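Section 4: Hanging and starting the projection work

Read this section before you unpack the Trandero player. It covers the two-channel installation as shown in the Hajdu room and applies to any gallery with a clear wall at least 105 inches wide. Sound is set up separately and is covered in Section 5.

4.1 Before you start

Check that the crate holds the player, two projectors, both ceiling brackets, the remote and the sealed envelope with the artist's wall plan. The wall plan takes priority over this guide if the two disagree on placement.

The wall must be painted flat white. Do not use eggshell or satin paint. Let new paint dry overnight before running the projectors.

Note: The lamps are rated for 2,000 hours. Write the reading from the info menu on the loan sheet before the first start and again on the day the show closes.

4.2 Mounting the projectors

1. Mark the center line of the wall in pencil, then carry it across the ceiling.

2. Fix the brackets on either side of the line at the spacing given in the wall plan. Use the anchors supplied. If the ceiling is plaster, call the Mivmont technical desk before drilling.

3. Lift each projector into its bracket and close the safety catch. This takes two people.

4. Attach the steel safety cable to the ceiling anchor and not to the bracket.

Caution: Do not stand under a projector until its safety cable is attached.

5. Run the power and signal cables along the ceiling to the player shelf. Leave a loop of slack at each end so the projectors can be turned.
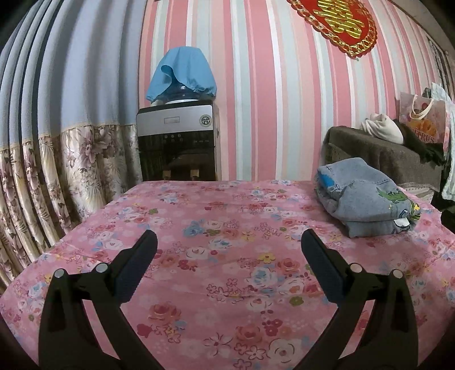 4.3 Aligning the two images

1. Turn on the player, then the left projector, then the right. Wait until both show the gray test grid.

2. Set the bottom edge of the left image 88 centimeters above the floor. Match the right image to it.

3. Bring the inner edges together until they meet on the center line. A thin dark line between them is acceptable - an overlap is not.

4. Focus on the middle of each grid first, then check the corners. Do not use keystone correction. If the image is not square, move the bracket.

5. Press MENU and choose Save Position.

4.4 Daily start and stop

1. Switch on the projectors with the remote and let them warm up for more than 2 minutes.

2. Press PLAY. The work loops without a break and has no title screen.

3. At closing, press STOP and turn off the projectors with the remote. Wait for the fans to stop before you cut power at the wall.

Note: If one channel runs ahead of the other, stop both and press PLAY again. Players with Trosulel firmware dated before 12/24/19 must be updated to hold sync.

For cleaning and filter changes, see Section 6.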